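Kraft paper on a craft table, how do I stop it bubbling?
Posted 13/10/2020 in Home & Hobby

flanura_fan
I cover my big table with brown paper before I cut patterns, and every single time it bubbles up in the middle by the next day. I bought a 300 foot roll from Plotach so I've got plenty to ruin, but I'm tired of redoing it! The top is an old door from Muvevwood with an oil finish, if that matters. Is it the tape or the paper? I also want lines on it so I can square up fabric.

papercut11
It's probably the damp. Paper grows a little when the air is humid, and if all four sides are taped down tight it has nowhere to go but up. I cut mine the night before and leave it lying flat in the same room. Then I tape one short end, smooth toward the other with my forearm (a dry towel works too) and tape that end last. Leave the long sides alone.

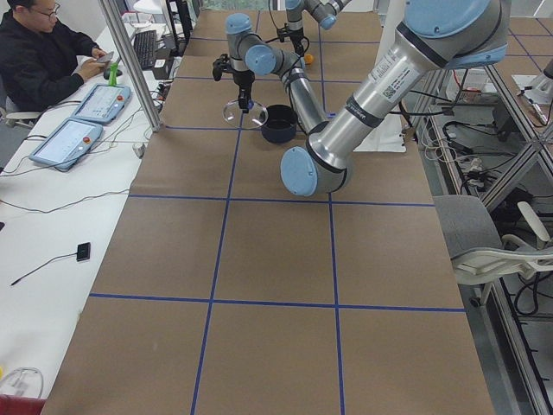

For your lines, I'd go with painter's tape over marker. You can peel it and shift it if your first line is crooked, and mine always is. Measure from one edge only, both ends, and don't trust the edge of the roll to be straight. Check the diagonals before you press it down hard.

Győri_sews
just use an old bedsheet, I gave up on paper in May

mudroom594
Oil finish could be part of it, tape hardly sticks to mine. Wrap the paper under the edge and tape it to the underside, where the wood is bare. Mine's held all summer that way.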